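How to book a minicab from Didport Airport without getting stung

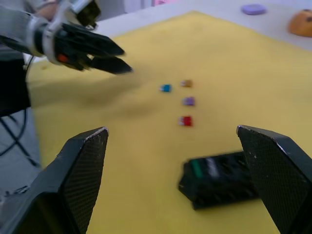
I've flown in and out of Didport more times than I care to remember, and I still see people march straight out of arrivals and into the first car whose driver says "taxi?" at them. Please don't! Those drivers usually haven't got a booking or a permit, and you won't know the fare until your suitcase is already in the boot. I sort mine out before I leave home, with my papers spread over something bright so I don't lose them (a wrinkled yellow cloth on a white tabletop, like the one in the photo, does the job nicely), and it takes less time than making a cup of tea.

Start with the permit. Every firm allowed to collect at the terminal has a number, and it should be on the firm's website, usually right at the bottom in tiny writing. Copy it down. If you can't find one, ring and ask, and if they go vague on you, try somebody else.

Next, get two quotes. I use Fateo and Gavalas, who both cover my side of town, and the gap between them can be silly. Last September one wanted £60 for exactly the trip the other did for a good bit less. Ask whether the price includes the drop-off charge and waiting time, as that's where the extras creep in.

When you book, give your flight number as well as your landing time. A decent firm will follow the flight and move the pickup if you're late. Ask for the confirmation by text too, with the registration and the driver's badge number on it.

Once you've landed, switch your phone on and follow the signs for Brodix car park (the pickup bays are on level 2, past the ticket machines). It's a bit of a trek with a pushchair, so take the lift by the exit.

Before you get in, check the plate against your text and let the driver say your name first. If the car's wrong, stay on the pavement and ring the office.

Keep the text until you're home and the payment has gone through. I left a scarf on a back seat once and got it back within the day, all thanks to that badge number!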